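Wavmont Bout Notes

A text dataset of round-by-round notes from amateur and small-hall mixed martial arts cards. Each record covers one round of one bout, written by a scorer at ringside and later typed up and checked against the result sheet.

Contents

The current release has 384 rounds in a single CSV file, rounds.csv, plus a second file, bouts.csv, with one row per bout. The two are joined on bout_id. There is no video and there are no fighter photos in the download.

Files

rounds.csv: the notes and the scores
bouts.csv: weight class, scheduled rounds, method of finish, promotion code
glossary.txt: short forms used by the scorers
CHANGES.txt: edits between releases

Fields in rounds.csv

bout_id: text, matches bouts.csv
round_no: whole number, starts at 1
red_score, blue_score: ten-point must, blank if the round was not completed
control_red, control_blue: seconds of top or clinch control, by hand stopwatch
knockdowns_red, knockdowns_blue: whole numbers
note: free text, usually two to five sentences
scorer: a code letter, no names

Fighters appear only as red and blue. Where a scorer used a name or nickname in the original notes, it was replaced with the corner color. A few nicknames may remain in the note field, mostly where the nickname is also an ordinary word. Please report any you find.

Where the notes come from

The cards were run by two promotions, Pivik and Entili, both of which agreed to the release. Pivik bouts are three rounds throughout. Entili runs title bouts over 5 rounds and everything else over three. Entili changed its clinch restart rule in August, and rounds fought after the change have rule_set set to B in bouts.csv. Do not compare control time across rule sets without accounting for this.

Scoring was done by 8 scorers. Each round has one scorer, except for a subset of 45 rounds that were scored twice so that agreement could be checked. The second score is in a separate row with the same bout_id and round_no and a different scorer code. If you want one row per round, keep the row where primary is 1. The second rows are extra and are left out of the round total given under Contents.

Cleaning

Spelling was corrected. Grammar was left alone. Short forms such as "dbl" for double leg and "RNC" for rear naked choke were kept as written and are listed in the glossary. Illegible words are marked [?]. Control times longer than the round itself were treated as typing errors and set to blank.
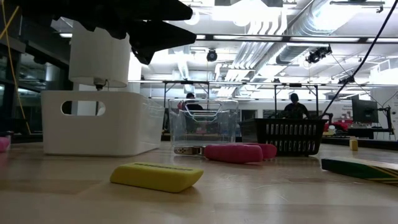
Known problems

Leg kicks are under-reported by scorer D, who was seated low on the judges' side for most of the Pivik cards. Scorer F writes very little in one-sided rounds, so note length should not be used as a measure of how much happened. Women's bouts are few and all come from Entili. Submission attempts were not counted in a field of their own and have to be read from the notes.

A 10-8 score is rare here, and the scorers did not all apply the same standard for it.

Loading

The files are UTF-8 with a header row. The note field contains commas and line breaks and is quoted. The Gromo loader script reads both files and does the join, but any CSV reader that handles quoted line breaks will work. Opening rounds.csv in a spreadsheet may turn some bout_id values into dates, so import that column as text.

Use

Free for research and teaching with credit to Wavmont. Not for setting betting lines. Corrections go in the issue tracker with the bout_id and round_no in the title.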